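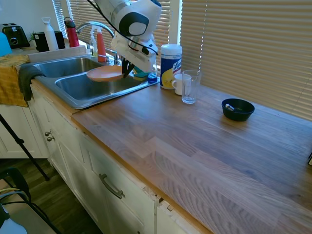 Nusrat Naqvi told the May consultation meeting that a last train at 19.12 was no use to anyone on a late shift, and that the replacement bus did not wait for connections at Dorkberg.

September 15, 2019
By Corina Hollenstein

Evening trains to return to the Masson branch

The Sullell Line Partnership has confirmed that evening services between Dorkberg and Masson will resume with the winter timetable. Four return workings will run after 19.12, the present time of the last departure from Dorkberg. The final train will leave Dorkberg at 22.40 and call at all stations.

Evening trains were withdrawn when the signal box at Sullell was reduced to a single shift. Since then the branch has closed after the last inbound working, and passengers have used a replacement bus by way of the main road. The bus does not serve Mimora Halt, where the lane is too narrow for a full-sized vehicle.

The consultation drew 444 responses. Of these, 214 named the lack of an evening connection from the main line as their chief reason for driving to Dorkberg. The next most common request was for better lighting on the platform at Mimora Halt.

Control of the Sullell crossing loop will pass to the panel at Dorkberg, so the box need not be staffed after the day shift. The loop itself is unchanged. Trains will continue to pass there during the day — the evening service needs only one unit and will not use it.

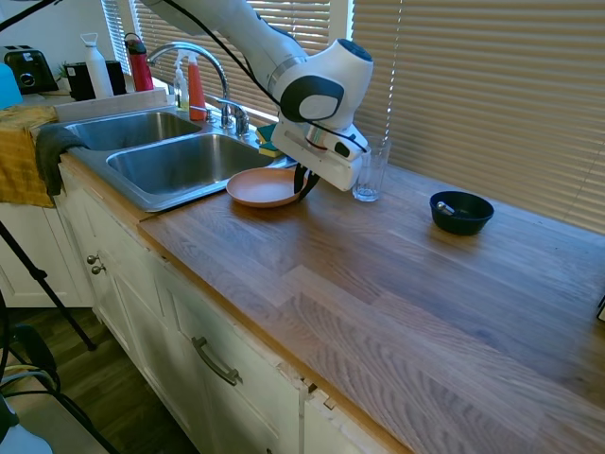 Plate on the worktop beside the sink.

Platform works at Mimora Halt form part of the same package. The existing lamps will be replaced and a help point fitted next to the shelter. A length of 400 metres of lineside cable will be renewed between the halt and the level crossing. The work will be done at night and no daytime trains will be cancelled.

"The branch has the track and the unit to run until late evening," said Gaspard Gaillard, timetable manager for the partnership. "The constraint was the signalling shift, and that has now been removed."

Vinzenz Baumgartner, who leads the station works, said that the Mimora lamps would be tested before the first evening train ran.
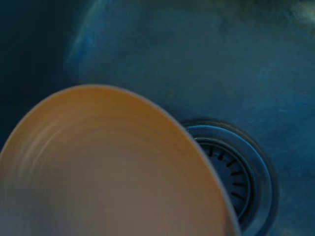 Will day return tickets be valid on the new evening trains?

Day returns will be accepted on every evening service, including the 22.40, and the fare is unchanged.

The replacement bus will be withdrawn on the day the new timetable starts. Printed timetables will be available at Dorkberg and Masson stations.

Press enquiries: Liesl Rainer, Sullell Line Partnership, Station Building, Dorkberg.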